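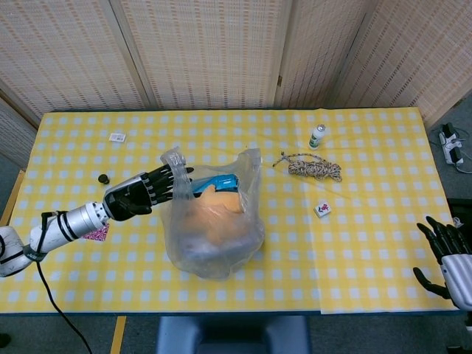 Que lleváramos calzado cerrado y que no tocáramos ningún hilo por muy quieto que pareciera, nos pidieron en la puerta de Prinitia, y que si alguien quería ver arrancar el telar grande, mejor se diera prisa. Yo fui de las primeras en cruzar el patio, claro. Llevaba desde abril con la visita apuntada en la nevera y no pensaba perderme el arranque por ponerme bien una zapatilla.

Prinitia teje mantelería en las afueras de Ornham, en una nave larga de ladrillo con el tejado en dientes de sierra. Una vez al año abre las puertas y deja pasar a quien se apunte. Hay manteles de cuadros, de rayas, servilletas, paños de cocina y unos caminos de mesa que a mí me parecen preciosos y que por lo visto casi no se venden.

Empezamos por el urdido. Las bobinas están colocadas en una estructura enorme, como una estantería inclinada, y de cada una sale un hilo que va a parar al mismo rodillo. Conté en el cartel 1278 hilos para el mantel de cuadros mediano — ¡y hay que pasarlos por los lizos en su orden! Si uno se cruza, el cuadro sale con una raya tonta que recorre la pieza entera. Nos enseñaron un retal con ese fallo y tardamos un buen rato en encontrarlo. Luego ya no podías ver otra cosa.

El telar grande, al que allí llaman el Tratico, hace un ruido tremendo. Reparten tapones y hacen falta. Lo que más me gustó fue ver cómo se forma el cuadro: primero solo hay franjas a lo largo, y de repente entra la trama del otro color y la cuadrícula va subiendo por la tela. Me quedé pegada a la barandilla hasta que el grupo ya iba por la sala siguiente y tuve que correr un poco.

En el tinte huele a vapor y a algo como almidón (me dijeron que almidón no era, y no entendí la palabra que vino después). Trabajan con baños pequeños para los colores vivos. El amarillo es el que más guerra da: la carta Obeidat, que es la que usan ellos, trae 6 amarillos, y puestos bajo el fluorescente yo habría jurado que eran dos. Al sacarlos al patio cambiaban por completo. Había uno casi de limón y otro más bien de yema, y una señora del grupo y yo discutimos tan a gusto sobre cuál quedaría mejor con vajilla blanca.

Después viene el repaso, una mesa iluminada por debajo donde se mira la tela metro a metro. Nos dejaron probar. Encontré un nudo, lo anuncié con mucho orgullo y resultó ser una pelusa de mi jersey.

Acabamos en la tienda, como era de esperar. Tienen un cajón de restos a precio de risa, con cortes de hasta 150 centímetros. Me llevé dos de cuadros que casan entre sí y un paño de rayas azules. Mi idea era hacer un mantel con los restos, solapando uno sobre otro, y en casa ya lo he extendido: queda torcido y alegre.

Si vais, pedid el turno de la mañana, que el tinte para después de comer. El autobús deja en la rotonda y desde allí se va andando junto al canal, un paseo muy agradable. En la cantina hay café y un bizcocho de naranja que se acaba enseguida.

Publicado el 5 de julio de 2021

Compartido 150 veces
6 comentarios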